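Home | Posts | Bench Notes | About

The gripper that kept closing

Filed under: robots, things that broke
7 min read

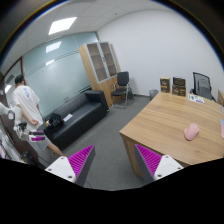

The fault showed up in October, after we had been using the hand-held grippers for long enough that I had stopped worrying about them. I was moving a mouse from one side of a desk to the other. I let go of the trigger, the fingers opened, and then they closed again on their own. It was a small movement. I thought I had bumped the trigger with my knuckle and I started the run over.

It did it again later that afternoon. I wrote "finger twitch?" in the notebook and went home, which was a mistake, and the reason for this post. I had a fault I could repeat and I treated it as something I would get to.

For anyone new to this blog: I work on a setup we call Okau. Part of it is a hand-held gripper that a person carries around and does chores with. The other part is an arm with a matching gripper on the end. The hand-held one records how wide the fingers are, and the arm side uses those widths later. We can also link them live so that the arm's gripper opens and closes along with the one in your hand. We use the live link to check calibration. You squeeze, it squeezes, you compare the numbers.

The live link is why this turned into a safety matter and not only a bad data problem.

What happened

The next morning I was doing the width check by myself. The routine has 10 steps. Step 6 is to put a gauge block between the arm's fingers, close on it, read the width, open, and take the block out. I closed on the block, read the number, opened, and reached in. The fingers closed on my index finger and thumb.

It hurt about as much as a clothespin. The pads are soft and the current limit on that gripper is low. I pulled my hand out and had a red line across the knuckle that was gone by lunch. I'm not going to make it sound worse than it was. But the command to close did not come from me. The hand-held unit was lying on the desk at the time and I wasn't touching the trigger. I also had my other hand nowhere near the stop button, which at that point was at the far end of the counter behind a coil of cable.

I hit the stop, cut power to the arm, unplugged the hand-held unit, and put tape over the connector so I wouldn't plug it back in out of habit. Then I sat down and wrote out what I had done, in order, while I still remembered it.

Finding it

My first guess was software. We had updated the driver, a package we keep in-house called Jula, two weeks before. The update changed how old messages get dropped when the link is slow. A stale "close" message arriving late would look a lot like what I saw. I spent most of a day on this. I rolled the driver back and left the unit on the desk with logging on and the arm powered down. The phantom closes were still there. So it wasn't the update, or at least it wasn't only the update.

My second guess was the trigger spring. A weak spring can leave the trigger sitting near the threshold, and then any bump sends it over. I swapped the spring. No change.

After that I plotted the raw trigger reading and should have done so at the start. The value sat flat near zero the way it should. Then it would jump straight to full scale for a few samples and drop back. A finger can't move a trigger that fast and neither can a spring. A jump like that is electrical.

The trigger sensor on this version has three wires going into a small connector inside the handle. We buy the connectors already crimped from a supplier, Woo. I had the cover off in a couple of minutes. When I pushed the wire bundle gently to one side, the reading jumped. When I let it go, it dropped. The ground wire had broken inside its insulation right behind the crimp. From the outside it looked perfect. You could only feel it, a soft spot where the wire bent too easily.

With the ground gone, the sensor output floats up to the supply voltage. In our code, full voltage means trigger fully pulled. So a broken wire meant "close as hard as you can."

Whose fault was it

The wire broke because of how I routed it. On the older handles the bundle came in from the side and had a bit of slack. On this batch I brought it in from the rear, since that made the cover easier to fit, and every time the main cable got tugged the pull went right into that crimp. I don't have a complaint about the supplier. I had 2 handles built this way and when I opened the other one, its ground wire was already stiff and kinked at the same spot. It hadn't failed yet.

The bigger problem is the one I keep thinking about. A broken wire should never look like a valid command. That's a basic rule and I knew it. I had followed it on the arm itself, where the stop circuit opens if the cable comes out. I didn't follow it on the hand-held unit because I thought of that as a recorder. It didn't move anything. Then we added the live link, and from that day it did move something, and I never went back and looked at it again with that in mind.

If you take anything from this post, I'd check for that. Look for the part of your setup that started out passive and later got wired to something with a motor.

What I changed

The wire routing went back to the side entry, with a clamp on the main cable so a tug stops at the clamp and doesn't reach the crimp. I also went to a softer wire.

The trigger now uses only the middle of its range. Released reads well above zero and fully pulled reads well below the supply. Anything outside that band is a fault. On a fault the hand-held unit stops sending widths and the arm's gripper holds where it is. I went back and forth on hold versus open. Open would have let go of my finger, but it would also drop whatever the arm is carrying, and some of what we carry is heavy enough to matter. Hold, plus a low force limit, plus a stop you can reach, was where I ended up. I could be talked out of it.

There's a speed check too. If the trigger reading moves faster than a hand can move it, that's also a fault.

The live link now times out. If the trigger hasn't moved for 48 seconds, the link drops and you have to turn it back on. People find this irritating. I find it irritating. It stays.

Step 6 is now two steps. You open, you drop the link, and then you reach in. The stop button moved to the near end of the counter and the cable coil has a hook on the wall.

The recordings

This part cost more time than the hardware did. Once I knew what the fault looked like in the log, I went back through everything recorded on that handle. There were 26 sessions with at least one jump in them. Most had a single one that lasted less than half a second. A few were full of them.

I had looked at some of those sessions before and marked them good. The motion looked fine, and the blips were short enough that I read them as the person fidgeting with the trigger. I pulled all of them. Some could probably be repaired by cutting out the jumps and filling the gap, and I may try that on a copy, but I don't want repaired data mixed in with the rest under the same name. The set we had been calling Wulance is smaller now, and the version number went up so it's clear which one has the bad sessions.

I also added the jump check to the script that runs at the end of each session, so a bad wire will get caught the same day.

Still open

I haven't tested what happens when the signal wire breaks instead of the ground. On paper the reading should drift low and trip the fault band. On paper is where I was before, so I'm going to cut one on purpose next week, with the arm limp and my hands in my pockets.

I also want a proper pull test on the new clamp. Right now the test is me yanking on it.

Share this post | 2 comments

Older post | Newer post | Back to top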